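The best bench in town is on Wednesday nights

By half past six the line at the Wieser repair hall is already out the door, and people are hugging the oddest things. A toaster. A desk lamp with a bent neck. One boy has a radio under each arm, and he won't let anyone help him carry them!

Hermine Pfister started the weekly repair night with two screwdrivers and a borrowed folding table. Last year her crew took in 898 broken items, and I love that she can tell you about so many of them — the wedding-gift mixer, the sewing machine that came in on a sled. A new member pays $13 for the season and gets a shelf, a key to the parts room and a seat at the long table next to somebody who knows more than they do.

That last part is what got me hooked. I came in with a dead Timetti coffee grinder and no clue at all, and an hour later I was holding the motor in my hand and grinning like a kid (it needed a new brush, a tiny thing that costs less than a sandwich).

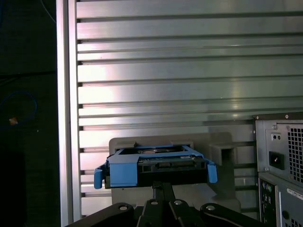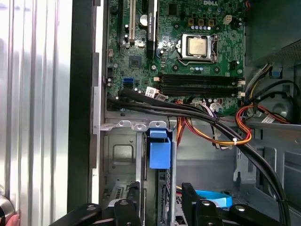
Pfister wants everyone to open up their own stuff. She'll sit beside you, she'll find you the right bit, she'll hold the flashlight, but the hands on the screws are yours. "People are scared of the inside of things," she told me. "Then they see it's just parts, and they get greedy for more."

The greedy ones stay. Some have moved on to the hard jobs, like the old Celen record players that arrive with 64 years of dust in them, and there's a happy argument every week over who gets the next one. In September the crew takes over the school gym for a full weekend, with room for 425 visitors and a soup table run by the sewing group. I've already signed up for the lamp corner.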